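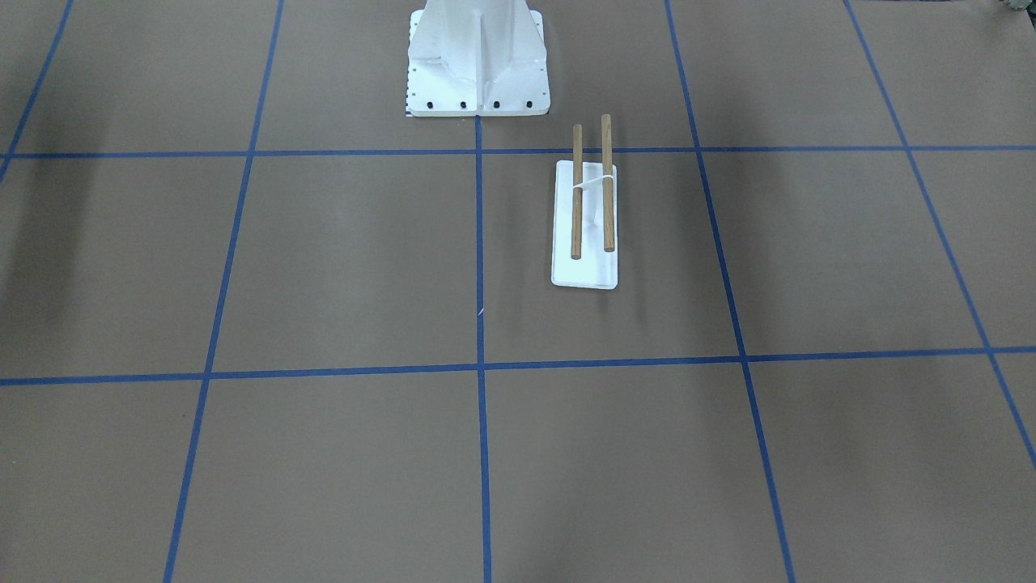 Ticket: Nightly parts export to Jorkaro imports incomplete, no error reported
Opened: 5/21/24
Status: Resolved, one follow-up open
Priority: Normal
Affected: Stovereck inventory server, Jorkaro catalog import, Demchenko warehouse site
Not affected: Plilby office site, manual orders, barcode lookup on the handhelds

Reported problem

The Demchenko warehouse says parts are missing from the Jorkaro catalog. Searching by part number returns nothing for items that are on the shelf and show normal stock in Stovereck. The Jorkaro import page lists last night's job as Complete with a green status and zero rejected rows.

Stovereck reports 2,465 active parts. Jorkaro reports 1,299 after the import. The warehouse first noticed when a reorder list came out short.

Expected behavior

The nightly job writes one CSV file with a header line and one line per active part. Jorkaro reads the file, replaces the previous catalog, and logs the row count. The two systems should match, less any parts marked as hidden. No parts are marked as hidden at this time.

Environment

Export runs on the Stovereck server as a scheduled task under a service account. Output is written to a local folder, then copied over SFTP to the Jorkaro drop folder. Import is polled by Jorkaro. File encoding is UTF-8 without a byte order mark. Field separator is a comma, line ending is CRLF. No software updates on either side since the last full catalog check in November.

Log

Entry 1
Checked the export task history. Last run finished normally with exit code 0. No retries. Disk space on the export volume is fine. Ran the export by hand and got a file of the same size as the one from the nightly run.

Entry 2
Suspected a partial transfer. Compared checksums of the file in the local folder and the file in the Jorkaro drop folder. They match. The transfer is ruled out. Also confirmed that the copy step writes to a temporary name and renames when done, so the importer can't pick up a half-written file.

Entry 3
Counted lines in the export. The line count is right: every active part plus the header. The loss is therefore on the import side or in how the importer reads the file.

Entry 4
Asked the warehouse for a few of the missing part numbers and looked them up in the file. All are present and look normal in a text editor. They sit close together in the sort order. Parts near the top of the file and near the bottom are in Jorkaro. The gap is in the middle, so this is not a row limit or a timeout. A timeout would drop the end of the file.

Entry 5
Raised the import timeout to 10 minutes anyway, as suggested in the Jorkaro support article on incomplete imports. Reran the import. Same count. Set the timeout back to the default.

Entry 6
Cleared the Jorkaro catalog cache and rebuilt the search index, then reran. Same count. Reverted nothing, the rebuild is harmless.

Entry 7
Turned on verbose logging for the import. The verbose log writes the first 40 characters of every row as parsed. The last good row before the gap is a length of steel tubing. The row after it in the log is far down the file. Between the two there is no warning.

Entry 8
Opened the tubing row in a hex viewer to look for a control character or a stray null. None found. The description field starts with a double quote:

"L" section tube, outer size see drawing

The export wrote this field as:

""L" section tube, outer size see drawing"

The outer quotes were added because the text contains a comma. The inner quotes were not doubled. The importer's parser loses track of where the field ends and goes on reading commas and line breaks as field content until it meets another quote that lets it close.

Entry 9
Searched the rest of the file for quotes inside descriptions. Found 13 rows. Most use the mark for inches, for example 3/4" hose barb, straight. Those with no comma in the description do no visible damage, as the exporter leaves them unquoted and the importer accepts a quote in the middle of an unquoted field. The tubing row opens the gap and a hose fitting much further down closes it.

Entry 10
Checked why the importer reported zero rejected rows. The swallowed block becomes one very long description field on the tubing part. The column count for that row still comes out right by chance, so the row passes. The description is then cut to the maximum length without a message. Confirmed in the catalog: the tubing part shows a description that runs on into the part number of the next item.

Entry 11
Looked at the edit history for the tubing part. The description was changed two days before the ticket was opened. Before the change it read L-section tube with no quotes. The timing agrees with the report from the warehouse.

Cause

The Stovereck export template builds each line by joining strings and wraps a field in quotes when it contains a comma. It doesn't escape quotes already in the field. The fault has been in the template all along and needed a description with both a comma and a quote in the wrong place to show up.

Fix

1. Edited the export template so that every text field is quoted and every quote inside a field is doubled. The old template is saved next to it with the suffix _old.
2. Ran the export by hand and checked the affected rows in the hex viewer.
3. Ran the import. Jorkaro now reports 2,465 parts.
4. Spot-checked the missing part numbers from Entry 4. All are found, with correct descriptions and bin codes.
5. Left the scheduled task unchanged. The next nightly run gave the same count with no manual steps.

The tubing description was left as entered. Editing the data would have hidden the problem until the next such part.

Notes

Line count in a text editor is a poor check for this kind of fault. It matched the whole time. Compare parsed rows.

Opening the file in a spreadsheet program and saving it again will change leading zeros in part numbers. Two of the test files made during this ticket were spoiled that way and have been deleted. Use a text editor for viewing only.

Verbose logging on the import has been turned off again - it fills the log volume quickly.

Follow-up

Open: add a comparison step after the import that reads the count from both systems and sends a mail to the shared support mailbox if they differ. Needs a read-only account on the Jorkaro side. Account requested, waiting.

Closed: Plilby uses a separate export with tab-separated fields. Checked, the template has no quoting at all and the importer profile for that site has quote handling turned off. No change needed.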